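4 Mar 2019

The condition review of the ground-floor room at the Conder building was carried out today in accordance with the schedule agreed in February. I record the findings here while they are fresh. The formal report to Giraldo will follow once the paint quotation has been received, and it will omit most of what is written below.

Access was obtained at 11. The room has been cleared of its shelving, and for the first time since the lease was signed the floor could be considered as a floor and not as the surface beneath other people's boxes. It is laid in long brown planks with gray and darker streaks running through them. I had described it in the February notes as "stained." That word should be withdrawn. The streaks give the floor a weathered look which is quite even from one side to the other, and I no longer believe that any cleaning product would change it or that the tenant would thank us if it did. The brick wall meets the planks neatly and I have no remarks to enter against it. The black baseboard along the white wall is to be retained.

The white wall is another matter. It is large and plain, and everything that has ever been leaned on it or pushed along it has been given the opportunity to leave a mark. The marks are faint and gray and they gather toward the middle, at the height where one would expect them. The two outlets are set low on the wall toward the left. One has a plug in it. I have asked that both be masked and not removed when the painting is done, as the cover plates were replaced under the previous contract and are not due again.

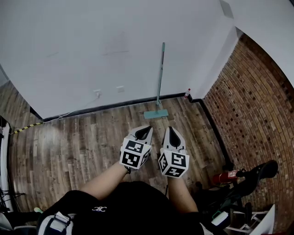

Sheyla Inga was of the opinion that the wall should be washed and left alone, that a fresh coat in a room of this kind would look worse than the present one within 60 days, and that the money would be better spent on the door. She added that she had said the same last year about the corridor. This is correct, and it is in the minutes.

I replied that the lease obliges us to return the wall to a uniform finish and that washing does not achieve a uniform finish on old flat paint; it produces a clean area with a border. We agreed to a trial. A section will be washed with the Kondotby solution, left overnight, and inspected in daylight. If the border is visible from the door, the wall will be painted. If it is not visible, I shall write to Giraldo and propose that the painting be deferred. I do not expect to write that letter, but the trial is fair and costs very little.

The upper part of the room was reviewed next. A white horizontal pipe runs across the wall, and a short vertical length comes down from the ceiling to join it. The drawings supplied with the lease show neither. I have therefore entered both as "existing, purpose to be confirmed," and have written to Trulon to ask whether their records are any better than ours. Until a reply is received the pipes are not to be painted, boxed in, or used for hanging anything. I am aware that the last of these has been tempting in the past. Hooks were discussed at length in February and I do not propose to reopen the discussion.

There is also a small square gray plate fixed to the wall. It does not appear on the drawings either. Maritza Mamani believed it to be a blanking plate left from an earlier installation, and she may be right, but belief cannot be entered in column 6 of the form. It will stay where it is until someone with the proper authority has looked behind it.
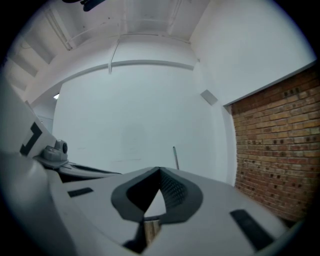

The patch near the middle of the wall requires a separate line in the report. It is shallow and slightly darker than the paint around it, and I could not decide whether it is an old repair or simply a place where the marks have run together. Should it prove to be a repair, the painter will need to seal it first, and the quotation will have to be amended. I have put a query beside it and left the cost column blank.

A thin pole with a dark tip was standing upright by the base of the wall. It is not on the inventory. I have added it under "loose items" without a description of use, and whoever owns it is invited to say so before the painter arrives.

Lunch was taken late. The afternoon went to the paperwork, which was slowed by the discovery that we hold 2 versions of the room schedule and that they disagree on the length of the white wall. The difference is small – small enough that it would not alter the quantity of paint – but both sheets bear a signature and only one of them can be filed. The wall will have to be measured again. I have asked for the steel tape to be brought and not the cloth one.

Outstanding at the close of the day: the wash trial, the reply from Trulon, the measurement, and Sheyla's door. I did go and look at the door before leaving. It sticks at the top corner and the handle is loose, and I have added it to the list.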